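Flallavside neighbours fill their baskets for the April pantry run

4 April 2026

The long table at the Flallavside community rooms has been busy again, and if you've walked past lately you may have noticed the grey baskets going out the side door and wondered where they were headed. They're for the April pantry run, which takes groceries, snacks and bathroom bits and pieces to households across the neighbourhood who could use a hand before the end of the month. So far 207 baskets have been spoken for, and Tamara Grecu, who looks after the list, says she'd be very happy to see it grow a little longer yet.
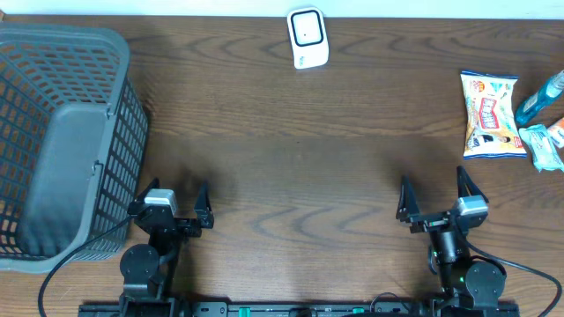 A grey basket at the packing table in Flallavside.

The run began as a much smaller affair, with 10 baskets and one borrowed station wagon, and it has kept a good deal of that easygoing feeling. People drop things off on their way home from work, stay for a cuppa and end up packing for an hour (Takeshi Sugiyama came in to return a casserole dish and was there until tea time!). The baskets themselves are plain plastic laundry ones with open lattice sides. They're handy in the house long after the biscuits are gone, and families are welcome to keep them or send them back for the next run, whichever suits.

Wipes have been one of the most asked-for items this year, along with toothpaste, tea bags and anything that can go straight into a school lunch.

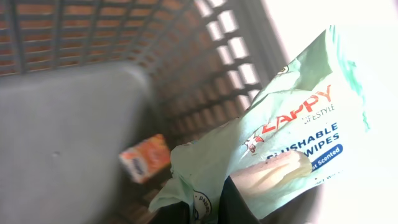

Packets of that sort are best placed down the sides, where they won't squash anything, and Tamara likes the small cartons to go in early so they don't end up rattling about on top. Tins go at the bottom, of course, and bread is left until the morning of delivery. Beyond that there's no great science to it, and every packer seems to have a favourite way of going about things.

The snack shelf has been a particular pleasure. Aniela Kurek put out a call for treats from people's own favourite shops, thinking she might get a few packets of shortbread, and more than 60 parcels of all kinds turned up, with flavours some of us had never tried.
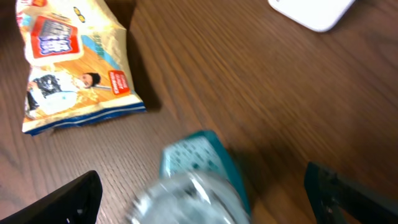 Chips and puffed snacks do need a gentle touch, so they travel in the top layer with nothing heavier than a box of tissues over them. Aniela has also been jotting a line or two in English for packets labelled in other languages, with the ingredients spelled out for anyone who is minding an allergy.

Donations are being taken at the Liepiņa Street entrance until the shelves are full, and a spare pair of hands is always welcome, even if it's only for half an hour between errands.

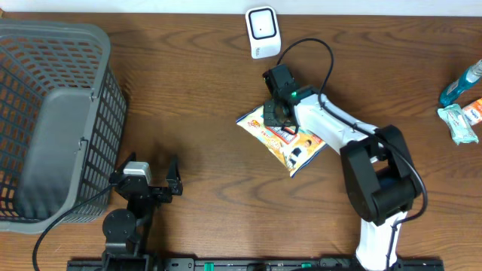 Can I bring snacks that have been opened and resealed?
Only sealed packets can go into the baskets, with the best-before date still readable, but opened ones are gladly accepted for the packers' tea table.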